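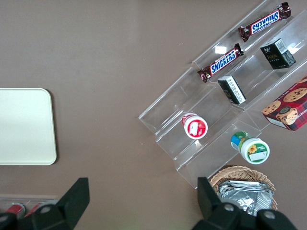

Counter display trial, Groltholm site
Progress report for August
Prepared by Minttu Heinonen for Kalevi Leinonen

Status: on schedule. The tiered acrylic stands have replaced the flat trays at the Groltholm counter. Candy bars are set one to a tier, at a diagonal, with small boxed goods on the same stand. Larger cookie boxes and the wicker basket remain part of the layout.

Stock: 593 units were received from Bassi in the period. Of these, 29 were returned with crushed packaging. Oskari Hakala has filed the claim.

Spending: 200 euros of the fixtures budget is unspent. We ask to move it to shelf labels.

Open items: small boxes tip over when the tiers are restocked from the front. Martti Huttunen is testing a clear front lip on two stands. Glare on the acrylic under overhead lighting is still to be assessed.

Next period: repeat the layout at Prirnivden, with some 50 units per counter.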